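Ollerley Quilt Group Moves Its Spring Exchange to the Mail
April 6, 2020

The Ollerley quilt group will hold its spring block exchange by mail this year. The yearly meeting at the library was canceled in March, and the members voted by email to continue from home.

Each person who takes part will sew four blocks and send them to Fumiko Sekiguchi, who will sort them and mail a mixed set back. Blocks should be 11 inches square before joining, in cotton only. Any pattern is welcome, also hand piecing.

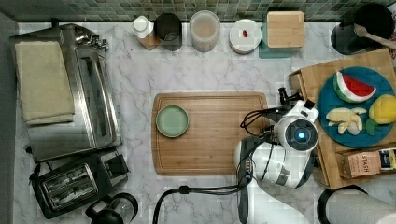 Last spring the group received 200 blocks, and Sekiguchi expects a smaller number now. "Many of us cannot go to buy fabric, so please use what you have in the drawer," she said. Old shirts are fine if they are washed and pressed.

Parveen Liyanage has offered to cut background squares for beginners. Chiyo Ogura will answer questions about hand sewing by telephone in the evenings.

Members can ask for the mailing address through the group's email list. There is no fee, but return postage must be included.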